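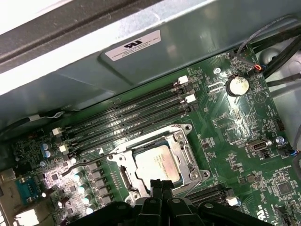 Bisgaard Refurb is a small computer repair and resale shop, started by Zulema Fuentealba in a rented garage and now in a real building with real heat. We take in old office desktops, fix what can be fixed and sell them on at prices a student can pay. Every machine gets opened. Memory comes out first and goes off for testing, so a board on our bench will often look like the green one here, four slots bare and the processor still sitting in its bracket. Coin battery gets checked too. Scuffed is fine, flat is not.

What we do

Desktops mostly. Some laptops, no printers — please, no printers. Drives are wiped or shredded, your pick, and you get a slip either way. Parts we can't use go in the Flametti bins by the back door and get picked up for metal recycling once a month.

Last year we put 1,323 desktops back to work. 1,000 of those went to schools at cost. The rest sold thru the shop or went out on our Ponero plan, which is a flat monthly rate for small offices that don't want to think about computers.

Who we are

Zulema runs the bench and does most of the teaching. Aarti Kandpal came on in December to handle intake, shipping and the phone, and she is the one who built Rillex, our tracking sheet. Type in your ticket number and it tells you which shelf your machine is on. There are 23 shelves. They are all full.

New people start on memory and fans, then move up to processors and power supplies. Wrist straps on, coffee stays in the break room.

Dropping stuff off

Side door, ring the bell. Leave the power cord with the machine if you have it. Take your own sticky notes off the case, write your name and number on the intake card, and tell us if it was making a noise — what kind of noise helps alot.

We have room for 3,000 more pounds of gear before the next pickup, so bulk drop offs are OK but call first.

Page updated June 2022. Prices are on the other page.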